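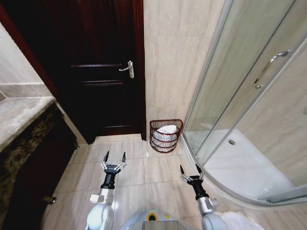 Shower room notes, 24th November

Back in the upstairs shower room at Walholm this morning, mostly to decide what gets cleaned with what, and I want it written down before I forget (the August notes were on the back of a delivery slip and we all know where that went).

The door first. Closed, it looks very smart, that dark red-brown gloss, but all those raised moldings around the panels hold dust like you wouldn't believe. I went around them with a dry paintbrush and then a barely damp cloth. No Brunine on the door, please! Catríona Moriarty tried it on an offcut and it left a dull patch, so plain water only, and keep it off the lever plate too.

The marble strip under the door sits a little proud of the floor tiles and I stub my toe on it every single time. Same rule there as for the wall tiles — nothing acidic, no vinegar, not even "just a splash." The tiles have that streaky cream and tan pattern, so it's hard to tell a soap mark from the veining. I ended up feeling for marks with my fingertips, which works better than squinting.

I like the little red wire basket against the wall. The flat back means it tucks in next to the doorway and doesn't get kicked. The liners we have are too big for it and bunch up over the rim, so I've asked Meenakshi Hegde to look for a smaller size when she does the Geraghty order. The last carton was 1,000 bags, so maybe check the size before ordering another one of those.

Then the shower itself, which ate most of the morning. The curved glass is the slow part, because a straight squeegee only touches it in the middle. I switched to the narrow blade and went top to bottom in short overlapping pulls, wiping the blade each time. The metal strips between the panels got a soft toothbrush and Gevusex, diluted, 2 capfuls to the small bucket. Took around 76 minutes with the rinsing, a lot longer than I'd put on the sheet.

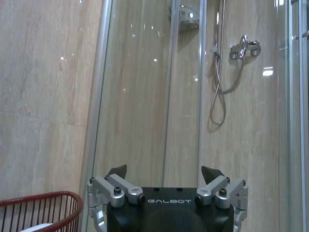
Still to do

Lift the drain cover and clean under it. Try the narrow blade on the inside of the curve as well, and see if Catríona's softer one is any better. Change the time on the sheet before Meenakshi plans next week around it.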